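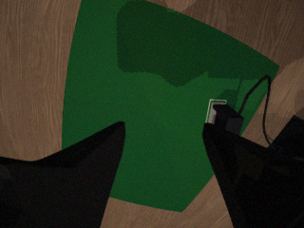
A table that is new must stay bare for the first 6 months, my neighbor told me when I brought mine home, because otherwise the wood will get two colors and you will see the line forever. Is this true? I have read many pages and they do not agree with each other.

The table is oak with an oil finish, bought from Tudico in September. It stands near a window that faces south. We eat on it, my children draw on it, and in the evening I use one end for my sewing. So to keep it bare is for me almost impossible. I have a cloth mat that I would like to leave on the table all the time, day and night, at least on the sewing end.

What I want to know is this:

Will the wood under the mat become lighter or darker than the rest?
If it happens, does it go away later by itself?
Do I have to put more oil before I cover it, or is it better to wait?

The shop gave me a small bottle of Fendus oil and a paper with instructions, but the paper speaks only about spills and hot pots. There is not one word about mats or about the sun. I wrote to them and I still wait for the reply.

Thank you in advance, and I am sorry if this was asked before. I searched but found mostly questions about floors.

Posted by oak_and_thread in Furniture Care

2 answers

windowsill_reader

Your neighbor is partly right. Wood changes color in daylight, and the change is fastest when the wood is new. Oak usually becomes a little warmer and more yellow. Cherry gets much darker, and walnut can become lighter with the years. If a part is covered, this part is left behind, and you get a visible shape when you take the cover away.

With oak the difference is normally small. I had a runner on our oak table for the whole first winter, and in spring there was a pale stripe. I took the runner away and moved the table a little so the stripe was in the light. After some weeks I could find it only if I bent down and looked from the side, and now I cannot find it at all. I do not promise that yours will do the same, but in general the covered part comes closer to the rest when you give it light.

What I would do in your place:

Use the mat when you sew and take it off when you finish. If you really want to leave it there, move it to a different place every few days, and turn it too, so that the edge never rests for a long time on the same line. The edge is what the eye notices.

For the oil, please wait until it is fully hard before you put any cloth on it. Dry to the touch is something else than hard. Look on the bottle for the curing time, and if you find nothing, I would leave it bare for 20 days after each new coat. A cloth that lies on soft oil can leave its pattern in the surface, and this is more annoying than the color. You also do not need to add oil only because you want to cover the table. Add it when the surface looks dry or when water no longer makes drops on it.

One more thing - strongly colored cloth can give off its dye if it becomes wet. Test yours first. Press a damp white rag on a corner for a minute and look if there is color on the rag. If there is, keep the mat away from cups and flower pots.

And a thin curtain at noon helps more than people think, although it only makes the change slower and does not stop it.

maver_street_2

Just cover it, it is a table and not a museum. Ours came secondhand from Lozano with rings and a burn already in it and we sleep very well.

But do not use the rubber mats with the sticky back. These ones can leave a mark in the oil which does not go away with washing, and my brother had to sand his.

oak_and_thread replied

Thank you both. I made the test with the white rag this morning and it stayed clean. The bottle says nothing about curing, so I will wait the 20 days and then take the mat off each night. The curtain I have to sew first.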